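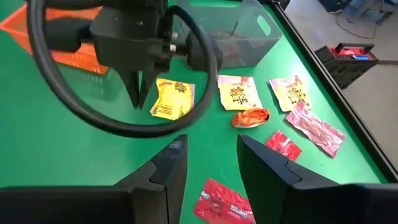
Page 2

About us

Hello, and thanks for clicking through! I'm Ntombi Mokgethi and I run Sarine, a little evening school for people who want to learn to sew, mend and alter their own clothes. I started it in the front room of my flat with one borrowed machine and a very patient neighbour who let me ruin three pairs of her curtains. We've got proper premises on Motaung Road these days (up the stairs, green bell, push hard).

I never trained as a teacher. I spent years doing alterations for a bridal shop, mostly letting out bodices at the last minute while somebody's mum cried in the next room, and people kept asking me to show them how it was done. So I did. First it was hems, then zips, then a man turned up with his late father's overcoat and wanted to make it fit him, and that took us most of a winter. He still wears it – I saw him at the bus stop in February and shouted at him across the road.

Classes are kept to 8 people so that I can get round everyone, and you don't need to own a thing. Machines, thread, pins and chalk are all here. Bring something you'd like to fix if you have it. If you haven't, there's a scrap cupboard that I'm frankly embarrassed by, and you're welcome to anything in it except the blue wool, which is mine.

Gerrit Du Plessis joined me when the waiting list got silly. He teaches the Wendik course, our beginners' one, named after the street where I grew up. He's a tailor by trade and much calmer than me about buttonholes. If you've been frightened off sewing by a teacher at school, go to Gerrit. I do the follow-on classes, so trousers, linings, and coats for the brave.

People ask whether we give certificates. We don't, sorry! You go home with whatever you made. We also don't do alterations to order any more, though I can usually suggest someone nearby if you've got a wedding coming up and the dress is on the floor.

Terms run through the year with a gap in the summer when the room gets too hot to iron in. The price covers all your evenings and the tea. If money is tight, send me a note and we'll sort something out between us, no forms.

Page last updated April 30, 2019. New term dates go up on the classes page as soon as Gerrit and I have argued about them.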